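Tomholm kitchen board > Worktops and storage > Mug tree or hooks?

fotton22
Posts: 315
Trying to get everything I use daily onto one table. Plates are in the wooden rack, mugs on the tree, corn in the wicker basket until I cook it. The middle stays clear for chopping. Would you keep the mug tree or put hooks up?
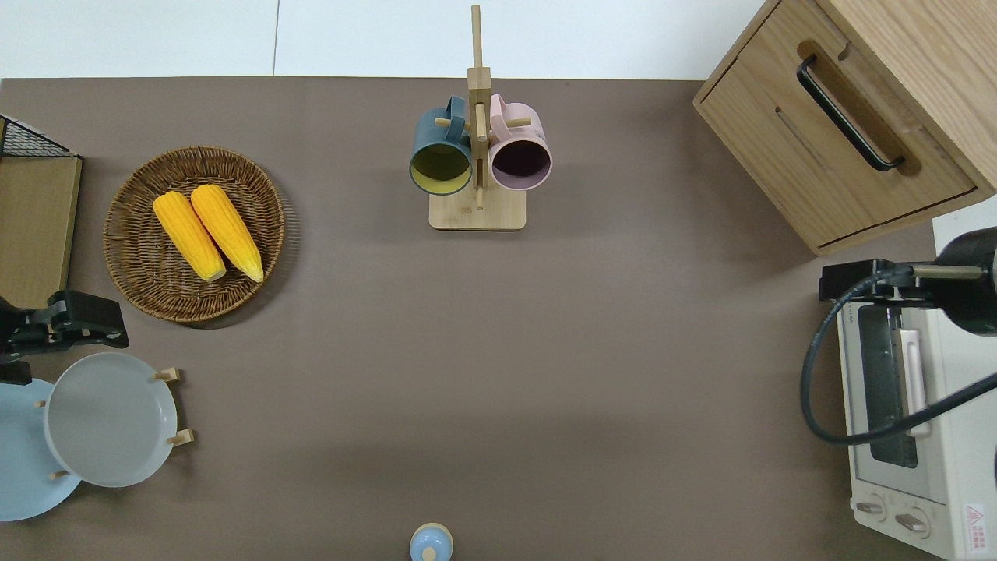
Page last changed: January, 22:04

itik
Posts: 3,504
Hooks. A mug tree takes up table and collects dust round the base. Mine went to the charity shop.

jia_k
Posts: 22
Disagree with itik. Hooks mean drilling, and you can't shift them when you need the space. Two mugs on a tree is fine. I'd be more bothered about the toaster oven – how much gap do you leave round it?

fotton22
A hand's width, more when it's on. I pull it forward from the wall if I'm doing anything long. No drilling here anyway, it's rented.

itik
Should have said rented. Stick-on hooks then, but not for heavy mugs. 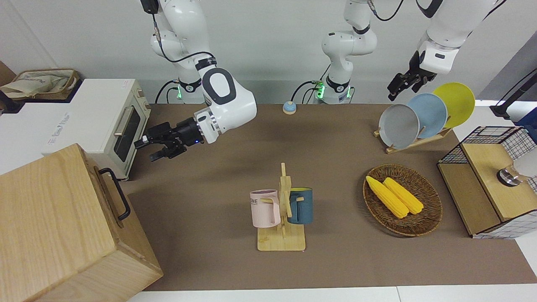 I had a set that were meant to hold 2,000 grams each and one came down overnight with my best cup on it. The others are still up, with tea towels on.

jia_k
So the tree wins.

itik
For two mugs, maybe. Not for six.

fotton22
Keeping the tree for now. Might move the corn though, it dries out in that basket. Fridge?

jia_k
Fridge, husks on if you can get it that way.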